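How Does a Robot Know What to Do Next?

Last updated: March 4, 2022

Have you ever helped a grown-up take the side off an old computer? It is a bit like looking into a tiny, crowded town, with boxes and boards and cables squeezed in everywhere. Now imagine teaching a robot to find its way about in there! Its arm and fingers are only half of the story. The other half is software, the long list of instructions that tells the arm what to do, and that is the half we are going to look at today. 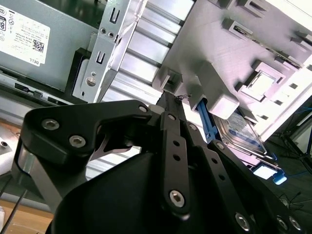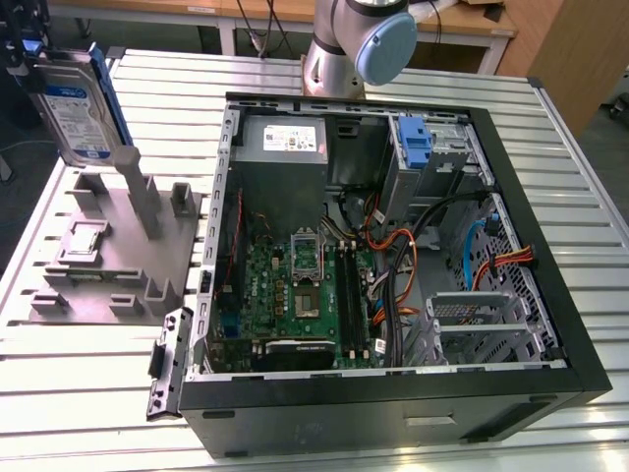 Two views of the job: close up beside the gripper (first) and the computer lying open on the worktable (second).

The first thing the software has to do is look. When you look at the blue plastic around a hard drive, your brain says "blue!" before you have even thought about it. A robot's camera sends its software nothing but numbers, one little group of them for every dot in the picture. The software hunts through all those numbers for patterns, such as straight edges, or stripes like the fins on a metal heat sink. Programmers call this part perception, and it can be surprisingly tricky, as shiny metal can look bright from one side and quite dark from the other.

Next comes planning. Suppose you wanted to pick up the little silver processor in the second picture. You would just reach over, wouldn't you? The software has to work out a whole path first, so that the arm doesn't bump the case or catch a cable on the way. A planner called Vallik, written by Yiğit Şimşekoğlu, tries 2000 different paths inside the computer's memory, throws away every one that would hit something, and keeps the smoothest of those left over.

Last of all there is control, which means following the plan carefully. Vallik's controller checks the arm 700 times every second and asks, "Are you where you should be?" If the answer is "not quite", it gives the motors a tiny nudge. You do the same thing when you carry a very full cup of squash across the kitchen!

Try it at home: write five instructions for putting a spoon in a mug, and ask a friend to follow them exactly, with their eyes shut. Did you remember to say "open your hand"?

More to read
What Is a Sensor?
Sornari and the Lost Map
Why Robots Practise in Pretend Worlds
Build a Paper Gripper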